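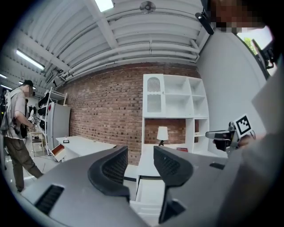 October, identity for Vedar, second round

Thịnh and I spent the morning on the wordmark. Version 108 is the same as version 107 with the V leaning a hair less. The client will say it feels friendlier.

Colour first. The green that looked so calm on screen came off the printer the shade of old pea soup. Pulled the yellow down to 129 on the slider and reprinted. Better soup. Left both proofs pinned up by the sink for Tolera to be rude about.

Animated version: 423 drawings, of which 400 are the logo sitting still. Tolera Tufa wants the hold cut in half. I want it cut to nothing. We have agreed to disagree until he goes to lunch.

Sketchbook pages for the Brophy showcase are scanned, apart from the spread with the herons — gutter shadow again. Try it flat under glass.

The tumblr theme still crops every thumbnail to a square, so the tall comics open on somebody's knees. Thịnh has a fix, or says so.

To do: send Venau the outlined files, not the live type. Fonts went missing last time and they got it in Courier. They quite liked it.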